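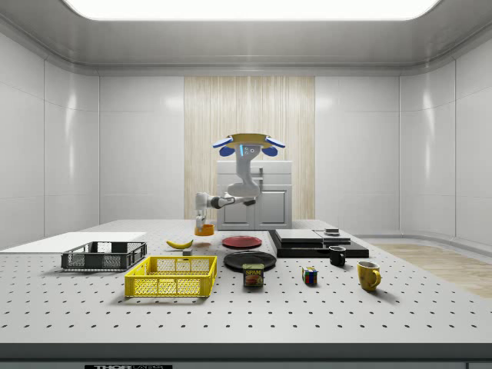

Computer-rendered interior with a wood-grain back panel, white wall panels and a light gray cabinet.

We use cookies to remember your settings and count visits. By staying on this page you accept them. Manage choices

FOR RELEASE IN JULY

"Never Needs Care" Is a Big Promise for a Wall Panel. Sondar Asked What Stands Behind It.

Last updated: July

Sondar, the independent home materials review service, has published its findings on the claims used to sell interior wall panels and matching cabinet fronts. Its reviewers read 291 product pages aimed at homeowners and small offices and asked the sellers one plain question about each claim: how do you know?

Most of the sellers didn't say. Some sent the same brochure the claim had come from. A few sent test sheets, and several of those sheets covered a different product from the one on the page, or the bare core board before any finish went on it.

The report, The Panel Promise, is free to read on the Sondar website. It doesn't rank brands and there is no seal or award attached to it. Sondar takes no money from panel makers and sells no panels.

"Maintenance-free" was the claim reviewers met most often, and the one they trust least. A panel that has to be wiped down is being maintained. On many pages the phrase sat over a care sheet with several paragraphs of rules: no abrasive pads, no bleach, no steam, dry the seams after cleaning, keep heat sources away from the surface. Those rules may be perfectly sensible. A buyer who has read the headline has no reason to go looking for them.

Words such as "timeless" and "premium" were left out of the review. They can't be tested, and Sondar suggests shoppers give them no weight at all.

What the bench work showed

To put the wiping claims to some use, Sondar bought sample boards through ordinary retail channels and ran its own bench check. Each sample was wiped 400 times with a damp cotton cloth and a mild dish soap mix, then compared with an untouched piece cut from the same board.

Matte finishes came off worse. Several picked up a shiny patch where the cloth had passed, easy to see from the side and hard to see from the front, and the patch did not buff out. Gloss finishes held their shine better but showed fine scratches under a desk lamp. Printed wood-look boards kept their pattern in every case. Their cut edges did less well, and on some boards the face layer had begun to lift at a corner.

Sondar wants to be careful about how far this goes. A bench is a bench. Nobody wipes a hallway wall the way a test rig does, and a small set of samples can't speak for a whole trade. The check can't say how long any panel will last in a home. It does give reason to doubt a page that says the surface will look the same forever.

A second check looked at color. Samples were left for 30 days in a south-facing window with half of each board covered. Pale beige and tan prints changed the least to the eye. Darker browns changed more, and two samples sold under the same color name, from different boxes, didn't match on the day they were opened. That last result had nothing to do with sunlight, and Sondar thinks it may matter more to people who order extra panels later to fix a damaged one.

The warranty problem

Sondar also read the warranty wording, where there was any. The longest terms on the front of a page tended to cover the core of the board, meaning it would not split or come apart. The finish, which is the part people look at and touch, was often covered for 2 years or not mentioned. Some warranties asked for proof that a trained installer had done the work, including on products sold as weekend projects. Others left out kitchens and bathrooms, while the same page showed the panels in a kitchen.

Replies from sellers

Three companies with panel lines in the review were sent the findings before publication.

Stilik said it stands by its "wipe and go" wording and considers the bench check harsher than normal use. Sondar asked what normal use meant in numbers and has not had an answer.

Brikimum said it would move its care rules onto the main product page. At the time of this release the rules were still in a separate download, and Sondar will note the change in the report if it happens.

Marty, which sells mostly to landlords, said its customers "understand what maintenance-free means in our industry." Sondar passes this along without being sure it helps. Tenants and first-time buyers read the same pages.

What shoppers can ask for

Sondar isn't telling people to avoid panels. They go up fast, they hide poor plaster, and plenty of owners are happy with them. Its advice is mostly to slow down before paying.

Ask for a sample of the exact finish and live with it for a while. Rub one corner every time you clean the kitchen. Look at it from the side, in daylight, with the lights off.

Ask for the care sheet and the full warranty before you order. If the seller can only send them afterward, take that into account.

Buy spare panels from the same box or batch, and write the batch code down somewhere you'll find it again.

Treat pictures of finished rooms with caution when you're choosing a color. A rendered room can help with layout. It can't tell you how a surface feels, how it takes a fingerprint, or what shade it will be under your own bulbs.

Sondar plans to repeat the review using the same question and the same two bench checks. Sellers who have test results for the finished product they sell are invited to send them in, with the test method included. Results without a method will be listed as "not shown."

About Sondar

Sondar reviews the claims made for flooring, wall coverings, paint and cabinet materials. It is paid for by reader subscriptions. Sample lists, bench notes and the full wording of each seller's reply are available to reporters through the press desk on the Sondar website.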